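Living on Batteries: Kitchen and Workshop Tips From the Irkum Cabin

If you've been reading along you know we put panels on the cabin up at Irkum a while back, and I've been getting emails ever since asking how we manage the cooking, the power tools and the laundry without running everything flat. So I'm finally typing up the things that live on scraps of paper by our fridge. Some of these are very obvious once you've done them for a winter, and I did most of them wrong first!

Start with the kettle. An electric kettle is a big, greedy thing and ours used to go on four or five times a day, usually right before breakfast when the batteries are at their lowest. Now I boil one full kettle at noon, when the sun is on the panels, and pour it into two good vacuum flasks. It's plenty hot for tea at supper. For morning coffee I still light the gas ring, and I'm not sorry about it.

Slow cookers are your friend. People expect the opposite (on all day, must be terrible), but a small one sips power and does it during daylight if you start by 10 in the morning. Beans, stew, oatmeal for tomorrow. Soak the beans overnight or you'll be eating at midnight. I wrap an old bath towel around the outside of the pot once it's been switched off and unplugged, and it stays warm until we sit down.

The fridge took me longest to figure out. Keep it full, even if that means jugs of water on the bottom shelf. Leave a hand's width of air behind it. In January I freeze bread bags of water out on the porch and swap them into the top shelf every morning, and the compressor hardly runs. Vacuum the coils at the back twice a year, more if you have a dog who sheds like ours does.

Now the workshop. I keep a little plug-in watt meter on the bench and I've tested everything we own with it, which was a fun rainy afternoon if you're that sort of person. Our shop vac pulled 807 watts and the radio pulled next to nothing, so the radio stays. I wrote each number on masking tape and stuck it to the plug. Before you turn on two things together, add up the tape. My neighbor over in Fidton does the same with nail polish, and hers doesn't peel. 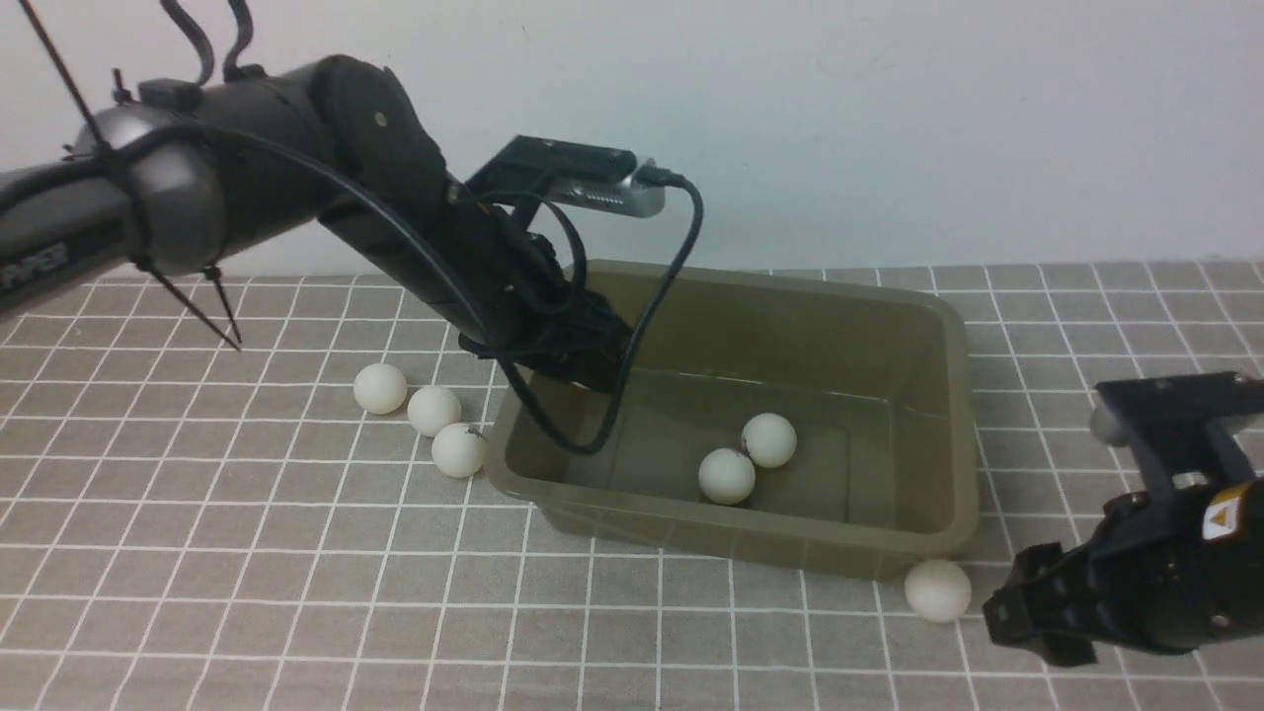 Plastic bin on the tabletop.

Charge your cordless tool batteries between late morning and mid afternoon, and never leave them on the charger overnight just out of habit. I have a mechanical timer on the charging strip that cuts off at 3. Bring the packs indoors when it's freezing, let them warm up on a shelf for a couple of hours, and then charge them.

Extension cords! Please uncoil them all the way before running anything heavy. A coiled cord can get hot enough to soften, and I have one ruined orange one hanging in the shed as a reminder. Go for the thicker cord if you're choosing, and keep it as short as the job allows.

Wiping down the panels: plain water, a soft brush on a pole, early in the day while the glass is still cool. No dish soap, it leaves a film that grabs pollen. For snow I use a foam-headed roof rake from the ground. I don't climb up there anymore.

Last one is lights. I went around and counted 27 bulbs in the cabin and the shed, and 18 of them were still the old kind. Swap the kitchen and the porch first and do the closets whenever. Warm white over the table, something brighter over the sink so you can see if the pans are clean.

I still owe you the post on the washing machine and the cold-rinse trick. It's half written, and I need to find my notes on the spin cycle first.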